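Stop Throwing Out the Ugly Demonstrations

Posted 10/23/19 in Automation, Opinion

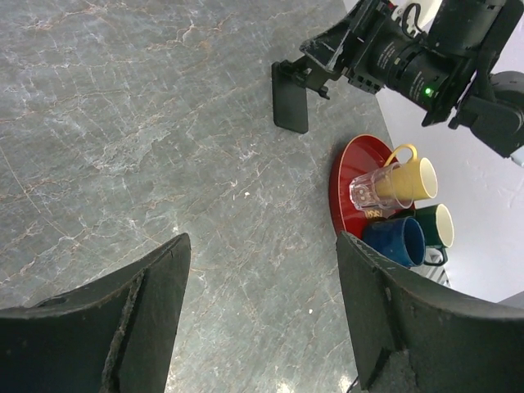
How many demonstrations does a robot arm need to learn a kitchen task? More than you planned for, and the number matters less than how different they are from each other.

I have spent most of this year collecting examples for a two-armed setup at Itmont. A person drives the arms, the arms handle dishes, and everything the wrist cameras see is saved along with the joint positions. Later a model is trained on it. The work is slow and dull, and people in my field write very little about it. They write about the model.

Our first set had 400 demonstrations. We cleaned it the way everyone told us to. If the operator paused, we cut the episode. If a cup tipped over, we cut it. If a grasp took two tries, we cut that too. What was left looked very good on playback. The policy we trained on it worked as long as every cup stood upright in a place it knew, and it was lost as soon as one didn't.

That should not have surprised us. We had removed every example of what to do with a cup on its side – and cups on their sides are what real counters and real sinks are full of.

For the second set, which we called Velar, we kept the bad ones. We also started episodes from bad positions on purpose. Mugs lying down on a plate with their handles pointing different ways. A glass pushed up against a mug, so that the fingers have to deal with one before they can get to the other. Clear glass is hard for the cameras and deserves more than its share of time. So does a busy stone countertop, where veins and reflections compete with the edges you care about.

The second set took longer. A good operator gets through 12 messy episodes in the time it takes to do some 50 tidy ones. Managers see that and ask for the tidy ones. I think they are wrong, and I think counting episodes is how they end up wrong. A target of 1020 by November tells the operator to pick the easy start every time.

The same goes for the hardware. Scuffed finger pads show up in the wrist view, and some groups swap them at the first scratch to keep the data uniform. I would leave them on until they stop gripping well. A robot in use will have worn pads.

There is a fair case against all this. Messy data can teach bad habits, and an operator who is tired or careless is not adding variety. I would still cut those episodes. But cut them for a reason you can write down – not for looking clumsy.

Filed under: Robot Learning, Data Collection, Opinion

14 comments | 37 shares

Related
Kabbaj: Notes on a Shared Format for Arm Data
What We Pay Operators For
Gresusano and the Trouble With Simulated Dishes
Labeling Failures Without Losing a Week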